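Debashish Gamage
27 March 2024

1/ A few people have asked what is going on with the Laaksonen estate and the missing prints, so I'll put what I know in one place. I've followed it since November and read the papers that are open to the public. I'm not a lawyer. I used to hang shows for a living.

2/ Short version. A printmaker dies and leaves a studio full of work. A gallery called Vurura has been selling the prints for years on a handshake. The family asks for a list of what is left. The list and the shelves don't match.

3/ The family's own inventory, made in the studio the winter before the death, has 1131 sheets on it. Trial proofs, finished editions, a lot of offcuts with notes on the back. It's handwritten and then typed up by a niece.

4/ Vurura's stock book shows 138 sheets taken on consignment over the same period. The gallery says that is everything it ever had. The family says far more went out of the door in portfolios that were never written down.

5/ Consignment means the gallery holds the work and sells it, but the artist owns it until the sale. If there is no paper saying so, a gallery can argue it bought the work outright. That is the whole argument in this case.

6/ There is one contract. It is two pages long, signed by both sides, and covers a single edition of 100. Both sides rely on it. The family says it shows how they always worked. Vurura says it shows that when they meant consignment, they wrote it down.

7/ I think the gallery's point is better than people online are giving it credit for. I also think it's a poor way to treat somebody you had lunch with every month.

8/ The edition in that contract is the Vurel set, the blue and black ones with the harbour wall. If you've seen a Laaksonen print in an office or a hotel, it was likely one of those. They were never the best of the work but they paid for the rest.

9/ Where it gets harder is the proofs. An artist's proof is usually outside the numbered run and stays with the artist. Several marked A/P turned up in a sale last autumn, with Vurura named as the source. The gallery says they were gifts.

10/ Gifts happen. I was given proofs by artists when I was hanging shows and I never asked for a letter. I've got three in a drawer. I have no idea how I'd prove it if somebody's children came round.

11/ The judge has asked for the old shipping records. Those are with Nultik, the art handlers, who kept carbon copies of every collection note up to the year they changed systems. If the portfolios went out by van, they should be in there.

12/ If they went out under somebody's arm, they won't be. Plenty did in those days. You'd walk a portfolio across town and leave it at the desk.

13/ Somebody asked whether the prints could be shown while this goes on. Some are. The family lent a small group to the college for its spring display and the labels just say "Estate of the artist". Vurura objected to the wording and then dropped it.

14/ The college show is worth an hour if you're near. Prints on the ground floor, students' screen work upstairs. Free, closed at lunchtime, and the lift is out so ask at the desk if you need the goods entrance.

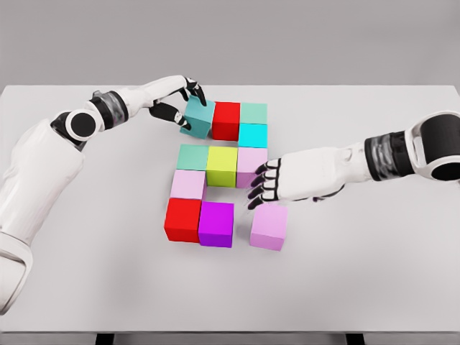

Coloured cubes on a white table, computer render.

15/ Back to the case. The next hearing is only about documents. No decision on who owns what. Please don't share the post saying the family has won, it's wrong and the person who wrote it has been told.

16/ If you bought a Laaksonen from Vurura in good faith, as far as I can see nobody is asking for it back. The claim is for money from the gallery and for the return of anything unsold. Keep your receipt all the same.

17/ For artists reading this: write down what leaves the studio. Title, size, number, date, who took it. Get them to sign. A school exercise book will do. I know how it feels to ask a friend for a signature. Ask anyway.

18/ I'll add to this thread when the Nultik papers are in. Replies are open but I won't guess at names of buyers, so please don't post them.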